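The Table at the End of the Room
By Ainhoa Vidal 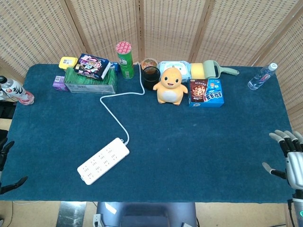 The communal table, with snacks, sponge and resident dinosaur.

Every shared workplace has one surface where things go to wait. In the offices I have known it was a windowsill, then the top of a dead photocopier, and once, for an entire winter, a chair that everyone was too polite to sit on. At Flullport, the shared studio above a tile shop in Zurkimthorpe, it is a table with a teal-blue cloth on it and a rattan divider behind.

The divider was meant to hide the table. It was bought for that by Eugeniusz Michalski, who runs the studio and believes in screens the way other people believe in vitamins. Then somebody put the table on the wrong side of it, where it has been on display ever since, like a very small museum with a very relaxed buying policy.

I went to see it because I have been thinking about tidying, which is what I do when I ought to be tidying. The usual advice is to group like with like. The table has its own ideas. It puts a yellow sponge next to a lint roller and a packet of wet wipes, and for a moment you believe a mind is at work, a cleaning corner is forming. Then you notice that the wipes are stationed behind a plush dinosaur, orange with a round cream stomach, holding its arms out as if to say that it only works here.

"That's the good end," Fung-ping Tseng told me. She makes lampshades at the desk nearest the window and has strong views on the ends. The bad end, by her account, is wherever the bottles are lying down. A bottle that stands up is somebody's. A bottle on its side has been let go of, emotionally, and can stay that way for a fortnight.

The snacks are another matter. There is a tall green canister of the crisp-tube sort, which has the dignity of a lighthouse, and a blue box with a chocolate treat on the front, placed where no passing hand could miss it. A navy box leans on top of a clear tub of green packets. I asked Themba Coetzee, who restores clocks and is therefore a patient man, whether the packets were communal. He thought about it for longer than I had expected and said they were communal until about four o'clock.

Through the middle of it all goes the white power strip, with its cord looping over the cloth like a river on a school map. I used to think of extension leads as a failure of planning. After a morning at Flullport I have come round to them as the only honest furniture in the building. People will tell you the table is for breaks, or for post, or for sample-cutting, but a row of sockets in the middle of a tablecloth tells you what they really come for.

Eugeniusz has tried reform. Last June he brought in a set of Pietrzak storage boxes, 30 of them, with lids, and a label maker. The boxes are now in a cupboard, beautifully labelled "boxes". Before that there was a rota, and before the rota a note, which began "Just a gentle reminder" and was read by all present as a declaration of war.

I asked what he would do if he had the table to himself for an afternoon. He said he would clear it, shake out the cloth and put back a bowl of lemons. Fung-ping wanted to know who was going to eat the lemons.

My own kitchen table, since you ask, is currently under three library books and a colander. I went home meaning to deal with it and bought a sponge on the way. It is on the table.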